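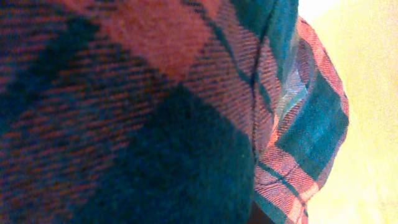

Wrist view, plaid flannel at close range, pale yellow surface to the right.

Filed under: Student Projects / Cloth Handling / Notebook

July, entry 22. Written up by Hazel Oyelaran for the Jarness group and for whoever takes over the bench after the summer.

Purpose of the session. The group has been asked to show, at the end-of-year demonstration, that the arm can take hold of a folded cloth by its fold and lay it open. The present entry concerns the approach only. The opening movement is to be treated separately once the approach is dependable.

Set-up. The arm was run from the Mornar controller with the settings carried over from the previous entry, except that the approach speed was reduced by half. The plaid flannel was used throughout. The plain grey cotton was set aside at the request of the two students responsible for the edge finder, who wished to know how their method would behave on a pattern.

Observations. The difficulty with the check is plain from the wrist view. At this distance the pink and teal blocks are very large and the line between them is soft, while on the fold the same pattern appears much smaller and sharper. The edge finder was written on the assumption that the strongest line in view would be the outline of the cloth. On the flannel it repeatedly chose the border of a pink band instead. The outline proper, where the rounded fold stands against the pale surface, was placed second or third in its list.

The dark gap under the fold deserves attention. It is small, but it marks the place where the layers meet, and a person would look for it first. Cludier, our labelling tool, does not at present offer a category for it. I have asked that one be added under the name "underfold" and that the earlier pictures be gone through again with this in mind. There are 177 of them, so the work should be shared out.

The weave itself may also be of use. The diagonal of the threads can be followed across the near part of the cloth, and it was suggested in discussion that a change in its direction might indicate a bend. I have recorded the suggestion without endorsing it. It would depend on the camera being very near, and the students should first establish how far back the arm may stand before the threads are lost.

Changes agreed.
The edge finder is to compare colour on both sides of a line before accepting it. Where pink or teal is found on both sides, the line is to be rejected.
The approach is to pause once before the final advance, and a second view is to be taken from there.
The Ghoneim script for brightness correction is to be left switched off until the colour comparison has been tried without it. Two changes made at once cannot be judged separately, a point on which this notebook has already recorded one lost afternoon.

Outstanding matters. The demonstration cloth has not been settled. My own preference is to retain the flannel - its brushed surface and heavy pattern make for a harder case, and the students will learn more from it. Those preparing the display would like something that can be seen from the back of the hall. The question is to be decided before the next booking of the bench.

Session closed at 4.40. Controller shut down and log copied to the shared folder.

Comments (3)

benchtwo: Colour comparison is written. It struggles with the thin dark lines in the check, as they are neither pink nor teal. Shall I treat them as cloth?

H. Oyelaran: Yes, for the present. Please note the rule in the file header so that it can be removed later.

r_textiles: If you want the fold to hold its shape between runs, try pressing it less. We had the same trouble with brushed cotton last year and ended up rolling it between sessions.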